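Search this encyclopedia Go Advanced

Castwood Group

The Castwood Group was an association of abstract painters and printmakers active in the river town of Castwood. It is known mainly for large stained canvases made without stretchers and for a set of shared working rules, the Castwood Notes, drafted by the painter Josée Chisholm. The group had seven founding members and held five joint exhibitions before it dissolved.

Origins

Chisholm and Yannick Roussel met while teaching evening classes at the Goltley School of Art. Both had trained as figure painters and had moved toward abstraction through printmaking, Chisholm by way of woodcut and Roussel by way of monotype. They rented the upper floor of a former rope works in Castwood and invited five others to share the lease. The first joint exhibition opened there in July.

Technique

Members worked on unprimed cotton laid flat on the floor. Thinned acrylic was poured from the edges inward and left to settle, then worked with squeegees or folded cloth. Brushes were allowed only for the last layer. The Notes limited each canvas to two dominant hues and required that the weave remain visible over part of the surface. Roussel broke the second rule often — his Ater series, named for the Latin word for a dull black, is opaque from edge to edge.

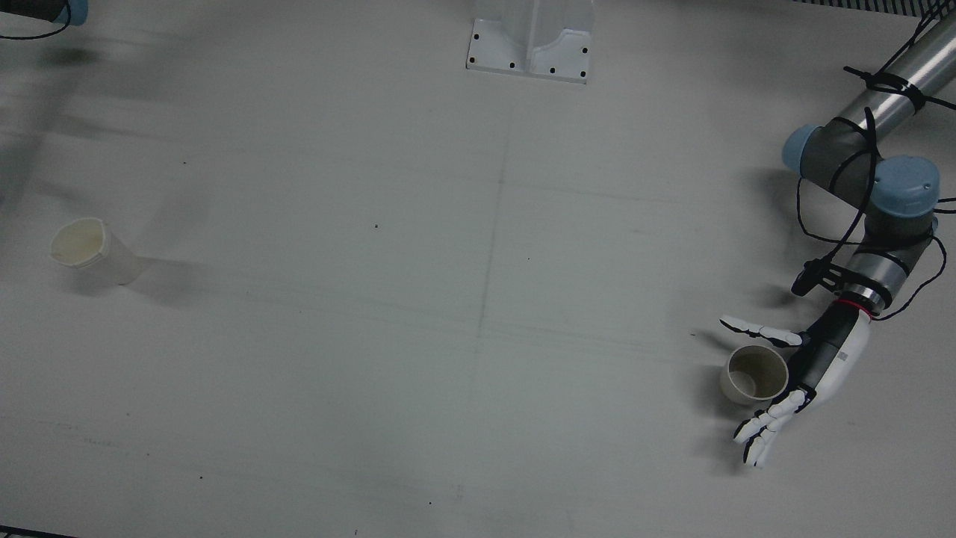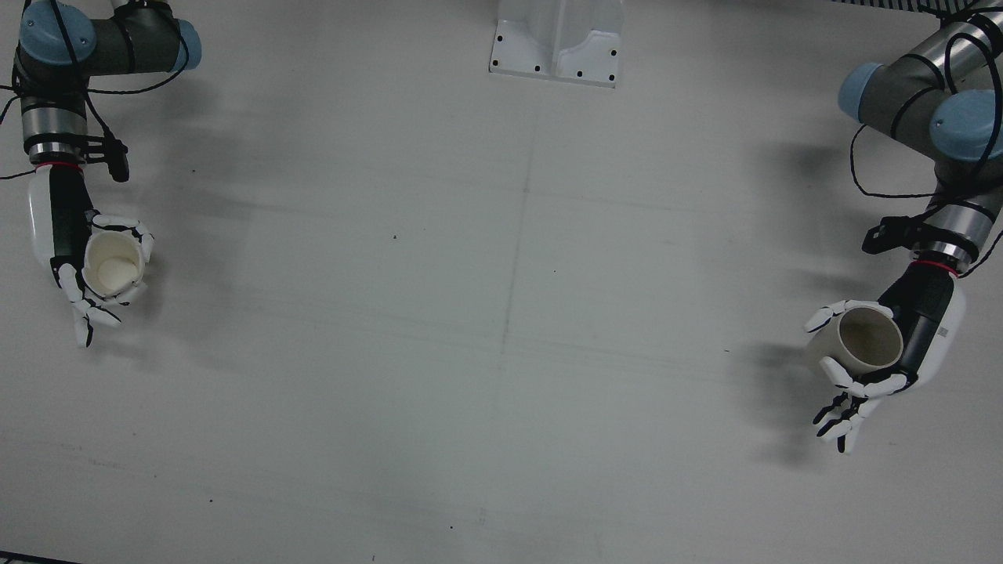

Cups and a tabletop.

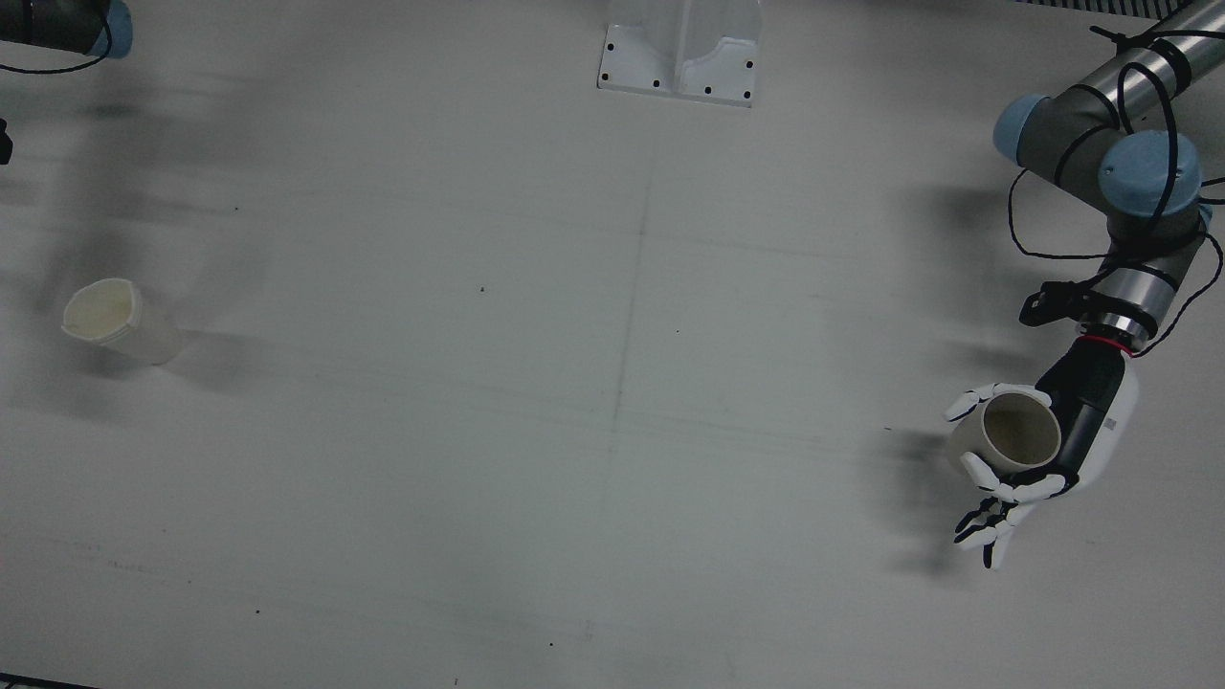

Finished canvases were hung from battens by the top edge, so that the lower edge moved slightly with the air in the room. Several have since been mounted on stretchers by later owners, a change that Chisholm opposed. Conservators report that mounting flattens the ridges left where the wet cloth buckled, and that these ridges cannot be restored.

Reception

Early reviews were divided. The critic Quentin Pichon found the surfaces "slow to read and quick to fade" and objected to the shared rules, which he thought made the members hard to tell apart. Nilmini Bhattacharjee, in her study of the group, argued that the rules applied mostly to preparation and left composition open. She based this on 271 surviving works, among them small studies on paper that had not been shown before.

Later history

The lease ended and the group broke up after its fifth exhibition. Roussel returned to monotype. Chisholm continued to pour, on smaller supports and later on linen. The largest public holding is at the Cozma Gallery, which also keeps the original typescript of the Notes.

See also: Color field painting; Monotype; Stain painting

Comments (3)

Keegan Caron: The Notes went through two drafts. The first has no limit on hues. Worth adding to the Technique section.

printroom_m: Is the Ater series all on cotton? The one I saw looked like a heavier cloth, but it was hung high.

Keegan Caron: All cotton as far as I know — the later ones are a thicker weave.

Contact | Copyright and reuse | Back to top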